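How to Lay Out a Burger Assembly Table at Home

Posted October 7, 2026, in Kasov Kitchen Notes

If you have ever tried to put burgers together for a houseful of people with the buns still in their bag, the lettuce still in the fridge and something beginning to smoke on the hob, you will know why I have grown so fond of doing the boring part first. We live in Rundthorpe, in a cottage built in 1849 with a kitchen to match, and there is barely room in there for two people to pass each other. So the building of the burgers happens on the table in the next room, and over the years I have settled into a way of laying it out that suits us very well. I hope it will suit you too!

For 10 burgers you will want:

10 soft buns, sesame-topped if you like them
10 round slices of sausage or small patties
Half a small purple cabbage
1 crisp lettuce
6 ripe tomatoes
Whatever sauce your family argues over

Start with the vegetables, a good hour before anyone is hungry. Cut out the core of the cabbage and slice the rest as finely as you can manage, then toss it with a pinch of salt and a small splash of vinegar and leave it alone while you get on. Wash the lettuce, dry it much more thoroughly than you think you need to (a clean tea towel and a good swing outside the back door does it nicely), and shred most of it. Keep a few whole leaves back, as they look so pretty poking out at the sides. Slice the tomatoes last of all and lay them on kitchen paper.

Now for the table. I think of it as a middle and two sides. The middle is where the building goes on, so it gets a tray lined with plain white paper, and the crumbs can all be bundled up with the paper afterwards. The sides are for things waiting their turn, such as tomato and buns. Put the shredded vegetables at the back of the tray, where you can reach them over the burger you are working on without dragging your sleeve through anything. I like one clear container with the cabbage at one end and the lettuce at the other, which saves on washing up and lets you see when you are running low.

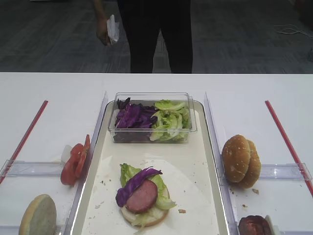 Do I have to toast the buns first?

It's up to you, but a minute cut side down in a dry pan makes a lovely difference, especially if you are using a sauce. Let them cool a little before you stack them, or the steam will soften them again. Very fresh buns from the baker can go on just as they are.

When everything is in its place, build from the bottom up. Lay a bottom bun on the paper with the cut face upwards and give it a small handful of shredded lettuce, which makes a sort of cushion and keeps the juices away from the bread for a while. Next comes the hot sausage or patty, with a whole leaf tucked behind it if you are feeling fancy. Add a little cabbage, then a slice of tomato, then the sauce, and finally the lid. Press it down gently with a flat hand and move it to a plate before you begin the next one.

Do go easy on the cabbage, by the way. I used to heap it on and half of it ended up in people's laps. A pinch between finger and thumb is plenty, and anyone who wants more can help themselves.

If you are feeding children, let them build their own, two at a time, and give each pair a fresh sheet of paper. Any cabbage left over keeps until the next day in a covered tub and is very good in a cheese sandwich. The tomatoes don't keep nearly so well once sliced, so I chop what remains and put it straight into a pan for soup.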